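Notebook, Birness bench, January

Started 9:40. Picking up the dropout problem on the hand-held grippers.

Symptom as before: the pose track on the left unit jumps sideways partway through a demo, holds the wrong value for a moment, then snaps back. The right unit recorded over the same period is clean. Yesterday's batch had 40 demos in it and 6 of them show the jump. Replay on the arm stops at the same spot every time because the commanded step is over the velocity limit, so the Stusero controller faults out with code 929. That part is working as it should. Nothing hit the table, but the arm was moving toward the operator side when it stopped, and I don't want those files replayed again.

Things ruled out so far:
Swapped the USB cables between units. The jump stayed with the left unit.
Reflashed left unit to the same firmware as the right. No change.
Checked timestamps for gaps. None near the jumps.

Then I went through the bad demos side by side. In all of them the operator has the two grippers close together when the track goes, usually while reaching across for the small items. Spread the hands apart and it tracks fine.
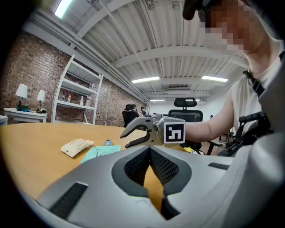
My guess now is that the tracker is locking onto the marker on the other gripper and treating it as a fixed point in the room. When that gripper moves, the estimate moves with it. The marker mask in the Demen config was supposed to take care of this. Opened the config on the left unit and the mask list was empty. The right unit has it filled in. Probably lost when we restored the left one from the old backup, though I can't find a note of when that was done.

11:15. Copied the mask list over, restarted, ran 7 short demos with the grippers kept close on purpose. No jumps. Not enough to call it fixed.

Moved the bad files to the Aranda quarantine folder. Please leave them there and do not replay.

To do:
Full batch after lunch, same task, same operator.
Add a startup check that refuses to record if the mask list is empty.
Lower the replay speed cap until the full batch has been looked at.
Find out which backup the left unit came from and delete it.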